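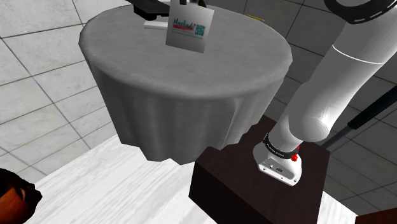 Morenike Abubakar asked, before the first session had properly started, whether an arm that has only ever worked in a simulator would know what to do with a real tablecloth. Several people put the same question in other words during the afternoon, and it has shaped a good part of what follows.

# Tijani project: progress report to Istik

Reporting on the open day held at the Suromar workshop on 14 May 2021, with notes on the work before and after it.

## Purpose of the day

The grant agreement asks us to show the simulation work to outside people before the end of the second stage. We had planned a talk with slides and a short demonstration at the end. In the planning meeting with Zarard we dropped most of the talk and let visitors watch the simulator running, with one of us at the keyboard and one answering questions. The change cost nothing extra and the room booking stayed the same.

The invitation went to the people on your list, to the two firms that had written to us in the winter, and to teachers at the technical school. We ran eight sessions of 15 minutes each, with a break after the fourth. Each session followed the same order: a start from the reset position, a reach toward the table, a return, and then whatever the group wanted to see again.

## What was shown

Everything on the main screen was simulated. The work at this stage uses a room with tiled walls, a round table under a pale gray cloth, and a white arm. We chose a draped table early in the project. Square, bare tabletops are easy for the planner and do not tell us much about the places where Zarard hopes to use the system, such as dining rooms and small function rooms.

The first part of each session used a recorded set of runs. There are 294 in the set, all made before the open day with the current version of the controller. We let visitors pick any run from the list. The second part was live. For live runs we moved the target on the table between attempts and left the rest of the room alone.

We also showed the run viewer, which plots the distance between the wrist and the nearest surface over the length of a run. This was added late and we nearly left it out. It got more attention than the arm did in some sessions, mainly from the firms – they wanted to know where the clearance figure came from and whether they could set their own limit. They can, in the settings file, but not yet from the viewer.

## Questions from visitors

We kept a written log at the side table. The main points are given below, with our answers as they stand today.

**Is the cloth really cloth?** In the simulator the folds are fixed. The cloth has a shape and the planner treats it as something to keep away from, but it does not move if the arm touches it. This is the largest gap between the simulation and a real room. We said so in every session and repeat it here. Soft cloth is possible in the software we use, but it slows each run so much that we could not have made the recorded set in the time we had.

**What happens if a person walks in?** There is no person in the current simulation and the controller has no way of responding to one. Work on people in the room belongs to a later stage and is not covered by this grant. One of the teachers thought this should come first. We explained the order of the stages and took down the comment.

**Why so slow?** The live runs were limited to a low speed so that visitors could follow them. The recorded runs are at normal speed. We should have put this on the screen, as the question came up again and again and used up time in the shorter sessions.

**Does it know what the things on the table are?** No. It is given the target position and works from that. Recognition of objects was taken out of the plan at the last review, with your agreement.

**Who owns the recordings?** The terms are in the annex to the grant agreement. Two visitors asked for a copy of the annex and we have sent it.

## Problems on the day

The computer that drives the main screen froze during the third session while switching from the recorded set to the live run. A restart took up most of the time left, and that group saw the recorded runs only. We offered them a place in the last session and some of them came back for it. The cause was the viewer holding on to old runs in memory. A fix was put in the following week and has held so far in testing, but it has not been tried under a full day's use.

The room was too bright in the morning. The simulated floor is nearly white, and with the sun on the screen people at the back had trouble making out the lower part of the picture. We closed the blinds on one side and moved the chairs forward. For a future event we would change the floor color in the simulator as well – a small job that does not affect the runs.

The sound in the room was poor and the person answering questions had to repeat a lot. Next time we would ask for a microphone.

## Progress against the plan

The targets for this stage and their present state:

- **Simulated room with draped table:** complete and in use.
- **Recorded set of at least 100 runs:** complete, and well past the target.
- **Run viewer:** working. Setting limits from the viewer is still to do.
- **Public demonstration:** complete with this open day.
- **Comparison with a real arm:** not started. Zarard has the arm but the mounting plate is late from the supplier.
- **Written guide for outside users:** first draft, covering installation and the recorded set. The section on live runs is missing.

The comparison with a real arm is the item that concerns us most. The plan was to have first results ready for this report. Without the plate the arm cannot be fixed at the right height, and results taken at another height would have to be thrown away. Zarard has offered to have a temporary plate cut locally. We have accepted, and the cost will be carried by Zarard under its own share of the project.

As for the question about the real tablecloth, we told Morenike Abubakar that we do not know yet. Our expectation is that the reach will carry over reasonably well where the arm stays above the table, and less well close to the edge, where a real cloth hangs differently each time it is put on. The comparison is set up to test these two cases separately.

## Spending

Spending on the open day stayed within the amount set aside for it. The costs were room hire, refreshments, printing, and the rental of the larger screen. Invoices are in the shared folder under the Tijani heading. Staff time was higher than planned in the week before, mostly on the viewer, and has been balanced by moving part of the work on the guide into the next period. We are not asking for any change to the budget.

## Next steps

In June we expect to do the following:

1. Fit the temporary plate and run the first comparison with the real arm, at low speed and with the table uncovered.
2. Repeat the comparison with a cloth on the table.
3. Add the limit setting to the viewer.
4. Finish the section of the guide on live runs and send the draft to the technical school, who have agreed to try it out.

We would like a decision from Istik on one point. Both firms asked whether they could load their own room into the simulator. It can be done now, but only with our help, and each room takes up staff time that is not in the plan. If you would like us to offer this, we will send a short estimate. If not, we will tell the firms that it has to wait until the guide is finished.

The session log and the list of those who attended are attached separately.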